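Can you trust a crime appeal?

Sometimes the police ask everyone for help. They might put out a drawing of a thief, or ask if anybody saw a blue van in Stockdale at 4 in the afternoon. This is called an appeal for witnesses. A witness is a person who saw or heard something.

It sounds like a great idea. But does it work? Sometimes.
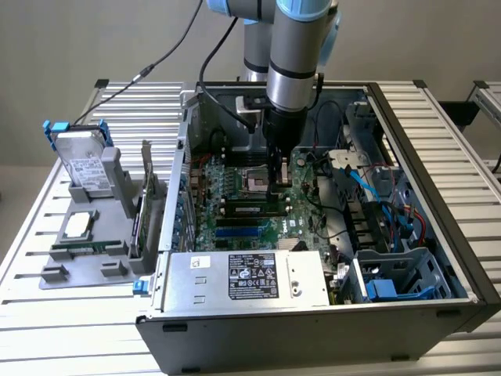

A robot arm reaching into an open Dell computer.

Say the police in Laltosstead ask about a stolen bike, and 655 people ring up. Wow! But lots of them may have seen a different bike. Others may only have heard about it from a friend, and a few might be making it up. Somebody has to check all those calls, and that takes time.

Memory is tricky too. Your brain doesn't keep a perfect film of your day. It fills in gaps – and it can fill them in wrongly. Two people can stand at the same bus stop in Rirniscombe and disagree about the colour of a coat. Both feel sure. Feeling sure doesn't make you right.

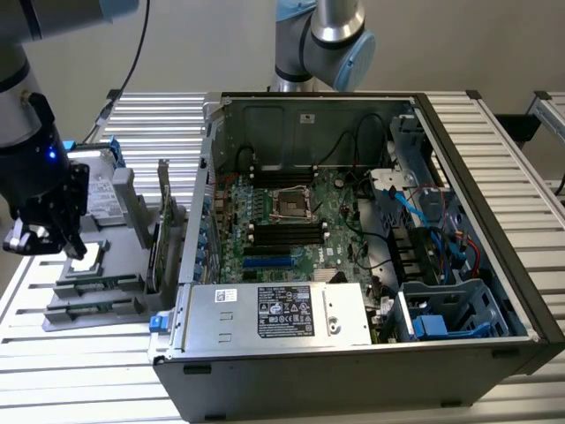 An open desktop computer on a metal worktable, with two robot arms.

So when you read an appeal, ask questions. Did it come from the police, or did someone just share it online? How old is it? Does it say a person did the crime, or only that the police want to talk to them? Those are very different things.

If you think you saw something, tell a grown-up you trust. Say what you saw, and say "I don't know" about the rest.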